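Shop Notes: The Cable That Stopped Everything

If you stopped by our corner of the building in September and heard groaning, that was me. I promised last issue I'd write up the Cladisier mess, so grab a coffee.

Quick catch-up for anyone new. Cladisier is our two-arm cable routing project. The arms pick up a cable, lay it in a channel and tuck it down so it stays put. It's dull work for people and a surprisingly mean job for robots (cables are floppy and they hold a grudge). We'd been running it for weeks with only the usual dropped ends, and I had gotten a little smug about it.

Then, at run 1,709, the right arm just quit. It didn't crash into anything. It slowed down, shuddered and threw an overload on the wrist joint, and the left arm kept pulling on its end of the cable for a good second before it got the message. I hit the stop button so hard I hurt my thumb.

My first guess was the motor, so I swapped it. Ran fine for an afternoon, then the same fault at 4:40, right when I was packing up! My second guess was the Truteck power supply, and I owe that supply an apology because I said some unkind things about it in the team chat. I put a meter on it and it was steady as a rock.

What finally gave it away was the log. Plusener (our logging tool, the one with the ugly green graphs) showed the wrist load creeping up over 520 runs before the first fault. A bad motor doesn't usually creep like that. Something was dragging, and only when the arm reached across the middle and rolled the wrist inward. Sure enough, the arm's own wiring had slid toward the joint a hair at a time, and on that one move it was getting pinched in the bracket. The jacket was worn nearly through. Kind of funny for a cable routing robot. Less funny when I thought about what a bare wire would have done.

So we rerouted it, left more slack at the wrist, and I wrote two new rules on the whiteboard. If one arm faults, both arms stop, right away. And somebody puts eyes on the wiring before the first run of the day, with the power off and hands nowhere near a live arm.

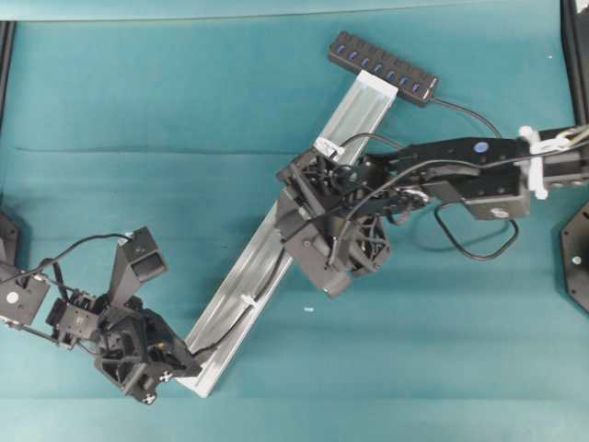 FROM THE BENCH

We're back on the channel job with both arms, black cable and all, and I still watch that loop hanging under the right arm like a nervous parent. The stop rule is in the code now. I tested it by faking a fault on each side, and both arms froze the way they should. Next up is the Caruso fixture, once I trust this one again. If your own setup has cables crossing a joint, go look at them today!

Filed under: Robots, Oops, Lessons Learned

Comments (3)

wirenut_jo: We had the same creep on our gantry. Spiral wrap helped a lot, but check it for grit.

benchrat: Did the replaced motor turn out to be fine? Asking because I have a drawer of "bad" ones.

tallpaul77: Both arms stopping on one fault should be the default everywhere. Glad it was only your thumb.

Questions or story ideas? Reply to this newsletter | All rights reserved | Back to top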